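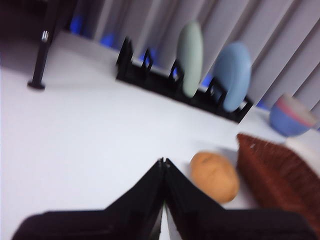
Etlow 2065 Ventilated Pantry Cabinet
Sold by Grilcombe
Item no. 2065

Overview

The Etlow 2065 is a freestanding cabinet for dry food and for vegetables that keep at room temperature. It has one door, three shelves and a vent panel on each side. The vents let air move through the cabinet with the door closed. There is no fan and nothing to plug in.

It is meant for kitchens, mudrooms and basements where the room stays cool and dry. It does not cool its contents. If the room is warm, the inside of the cabinet will be warm too, and potatoes will sprout as fast as they would on the counter.

Specifications

Height: 29 inches
Width: 18 inches
Depth: 12 inches
Shelves: 3, adjustable
Door: solid, reversible, magnetic catch
Finish: white or gray
Assembly: required, Phillips screwdriver not included

What comes in the box

Two side panels with vents fitted, top, bottom, back, door, shelves, shelf pins, hinge set, wall strap, leveling feet and the instruction sheet. Lay the parts out before you start. The left and right side panels look alike but are not interchangeable - check the letter stamped on the inside edge.

Placement

Leave a hand's width of space on both sides so the vents are not blocked. Do not stand the cabinet next to a stove, a radiator or the exhaust side of a refrigerator. On an uneven floor, turn the feet until the door closes without rubbing at the bottom corner.

The wall strap should be used in any home with small children. It screws into a stud.

What to store where

Onions and potatoes should go on different shelves, with the potatoes at the bottom. Apples are better kept somewhere else, as they shorten the life of most things stored near them. Bread does well on the top shelf in a bag or bin. Carrots and leafy greens belong in the refrigerator.

Leave some open space on each shelf. A shelf packed tight from wall to wall gets very little air in the middle.

Customer comments 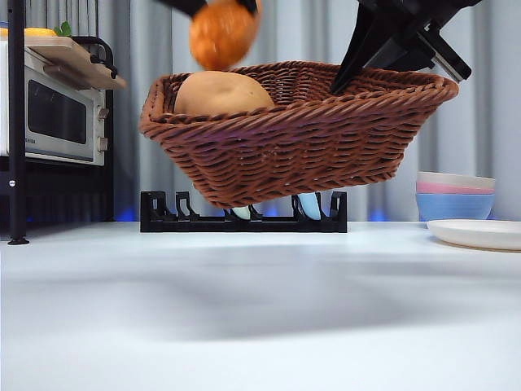 Hagos Worku wrote on December 16, 2020: Bought the gray one for the back hall. Took me an hour to put together, most of it on the door. The instructions show the hinge upside down in step four. Once I figured that out it went fine. Onions are keeping longer than they did under the sink. I would have liked one more shelf.

Reply from Grilcombe: Thank you. The drawing in step four has been corrected, and a new sheet can be downloaded from the support page. Extra shelves are sold one at a time and use the same pins.

Trinidad Samonte wrote: Door catch is weak. If you lean the cabinet back even a little it swings open. I put a Skorkar catch on it and that fixed it. Otherwise solid.

Jomar Salazar wrote: Does the door really go on either side? Mine had holes on the right only.

Reply from Grilcombe: The holes on the left are under the white plugs. Push them out from the inside.

Bins and baskets
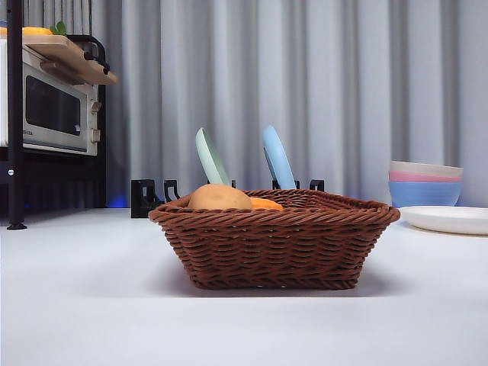
The shelves take most bins that are sold for pantry use, including the shallow Poojary series. Measure before you buy. The door frame takes a little off the opening, so a bin that matches the full width of the cabinet will not go in. With a wicker basket that flares toward the top, like the reddish-brown one shown, take your measurement across the rim and not at the base. A loose weave is fine for potatoes and onions. For small items such as garlic or shallots, choose a tighter one or put a sheet of paper in the bottom.

Care

Wipe with a damp cloth and dry right away. Vacuum the vents from the outside with a brush attachment. Take out anything soft or sprouting as soon as you find it, and wash the shelf before refilling.

Spare parts

Hinges, pins, feet and plugs can be ordered under item no. 2065. Please state the finish when ordering plugs.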